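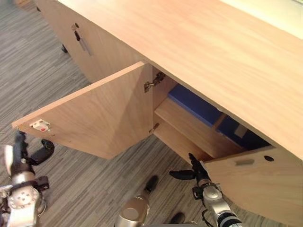
Teaching a two-armed robot to open a cabinet by remote control

If you have already taught your robot to pick up a cup and put it down again, a cabinet door is a lovely next step, and a humbling one. I have been running demonstrations like this for Fankhauser for a good while now, and doors still catch me out on a bad morning. A cup goes where you take it. A door goes where its hinges let it go, and your hands have to follow along.

What you need

A robot with two arms and a camera at the head, a pair of leader arms or hand controllers (we use the Vutel set, but anything with decent wrist tracking will do), recording software, and a cabinet you don't mind scuffing a little. Set aside a whole afternoon, and have some tea ready.

Before you record anything

Open and close the door yourself, slowly, with one finger. Feel where the latch lets go and where the door starts to swing on its own. Then drive the robot through the same motion 2 or 3 times without recording. These warm-up runs are for you – the robot learns nothing from them, but your shoulders do.

Park the base so that both arms can reach the free edge of the door when it is fully open. People nearly always park too close, and then the door swings into a forearm halfway through.

Recording the opening

1. Start every take from the same resting pose, with the door shut.

2. Bring one gripper to the edge of the door and ease a finger in behind it. Don't squeeze. You want to pull with the side of the finger.

3. Draw the door out in an arc. Most beginners pull straight back, and the arm fights the hinge until the finger slips off.

4. As soon as there's room, bring the second hand around to the inner face and let it take over.

5. Hold still for a moment with the door wide open, then stop the recording.

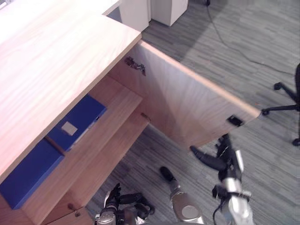

Handing the door from one hand to the other is the part worth practicing most, so please be patient with yourself. Keep the helping hand low and out toward the free edge, where a small push goes a long way. With the right hand down by the latch cutout and one long finger lying flat under the bottom edge, you have plenty of leverage and the head camera still gets a clear look at the shelves and the blue box files. If your wrist wanders up in front of the opening, back off and come in again from below.

How many takes?

I ask new operators for 60 good ones. Record 20, take a break, watch a few of them back, and carry on. Shift the base a little between batches so the robot doesn't learn one parking spot by heart. Our biggest set, recorded at the Bistport office and stored under the project name Gokell, runs to 599 takes, but please don't start there!

Keep the slow takes. Keep the ones where you missed the edge and calmly tried again, too, and tag them as recoveries. Throw out anything where you paused to scratch your nose or talk to someone, because long idle stretches teach the robot to dawdle.

If the door keeps drifting shut, check that the cabinet is standing level before you blame your driving.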